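What Six Weeks of Cleaning Out My Laptop Taught Me About File Names
12/17/20

I'll admit I put this off for years. My laptop had been nagging me about disk space since summer, and every time the little warning slid in at the top right corner I swatted it away and went back to work. Then one evening in December I tried to save a two-page letter and couldn't. Two pages! There was no room left for a letter.

So I made tea, opened my Downloads folder and sorted it by size. If you've never done that, brace yourself. Mine had five copies of the same printer driver, a tax form I'd saved under three different names, and a 40 GB folder called "new stuff" that was not new at all (the newest thing in it was older than the laptop).

My first mistake was deleting in a temper. I selected everything with "copy" in the name and threw it out, and that included a scan of my lease. I got it back out of the Trash, but it scared me enough that I stopped and set up a proper backup before I touched anything else. I use a plain external drive and let it run overnight. If you take one thing from this piece, do the backup first, even if it means your tea goes cold.

After that I went looking for a tool to find duplicates for me. I tried two. The first, Prornstead, was pretty to look at but wanted me to confirm every single match by hand, and I gave up somewhere in the vacation pictures. The second was Troltoritz, which looks like it was designed on a ruler and hasn't been touched since. I loved it. You point it at a folder, it thinks for a while, and it hands you a list with the oldest version on top. It found 7 GB of doubles in my Pictures folder alone.
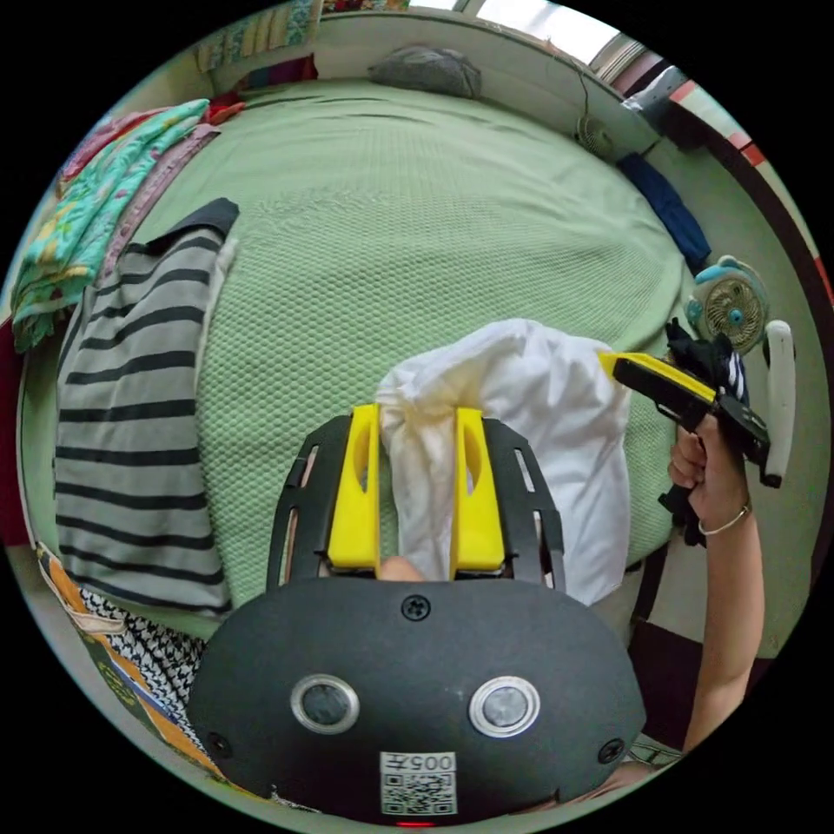
Yellow fingers, two round windows and a label reading 005#.

Then came the naming. I had files called "final," "final2" and "final use this one," and I could no longer say which one I'd used. A column in the Stostevton computer club newsletter suggested putting the date first, year before month before day, so that everything lines up in order by itself. I rolled my eyes at it and then tried it on one folder. By bedtime I'd done six more. It really does work – you sort by name and your year is just there, top to bottom, with no hunting around.

You don't have to rename things one at a time, either. On a Mac you can select a whole batch in Finder, right-click and pick Rename, and you get a small window where you can add text to the front of every name or swap one word for another. I'd owned this machine for five years and had never noticed it. On Windows, select the files, press F2 and type one name, and they all get it with a number on the end. It's less flexible, but it's fine for pictures.

One warning. If other programs keep track of your files (music software, photo libraries, anything with its own catalog), leave those folders alone and do your tidying inside the program. I renamed a folder of songs from the outside and spent the rest of the evening pointing my music player at them again, one album after another.

I've ended up with four main folders: Home, Money, Work and Stojanović, the last one being the street where I'm renting out my old apartment and easily the messiest of the lot. Anything I can't place goes into a fifth one called Later, and I empty it when I pay the bills. It's still got a few oddities in it, including a recipe for plum dumplings in a format that nothing on my laptop will open. If you know what a .wps file wants from me, write in.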